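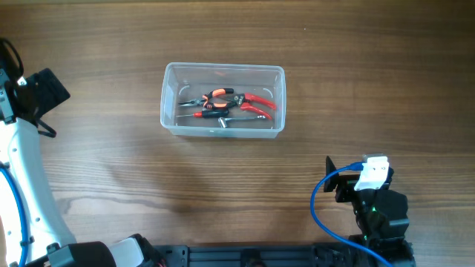
Millar today published the results of its first full trial of hand-taught robot work, and the company is telling customers to read them before they spend any money. The trial used two-arm benches and a job most repair shops would recognize: getting hand tools into and out of a clear plastic bin. Pliers and a screwdriver in a heap sound like an easy start. The bin is see-through, its rim catches the light, and handles end up lying next to and under each other, so an operator steering two arms from a distance has plenty to get wrong.

Operators recorded 1209 demonstrations over 33 working days that ended in December. In most of them a person moved the arms by remote control, using the Turero control set. In 200 of them the operator took hold of the arms and guided them through the job by hand. Millar had expected the hand-guided runs to be slower to collect and better to learn from. They were slower. Whether they were better is a question the company says it can't answer from this trial, and it won't be putting a claim on a brochure until it can.

"We have all seen the videos where someone shows a robot a job a few times and walks away," said Bjarke Hviid, who ran the trial for Millar. "I would like to know what happened in the takes they threw out. We kept ours. A lot of them are bad, and some of the bad ones are mine."

Five operators took part. Their habits differed more than the tools did — one always went for the pliers first, another cleared whatever was nearest the front wall — and the trained system picked up the mixture. It would start toward one tool, stop, and head for a different one. Asking all five to follow a single order helped, but it also took away much of the freedom that is supposed to make teaching by demonstration attractive in the first place.

Millar will keep selling conventionally programmed cells for fixed, repeated jobs, and its advice to most buyers remains to choose one of those. Hand-taught setups will be offered only as paid pilots, with the customer's own parts and the customer's own staff doing the demonstrations.

A second trial is being prepared with Gredholm, which will supply the operators, and Ásgeirsdóttir, which will score the results without being told which runs came from which method. Millar has agreed to publish the scores whatever they show.

The trial report, including the failed runs, is available on request from the Millar press office.

May 23, 2023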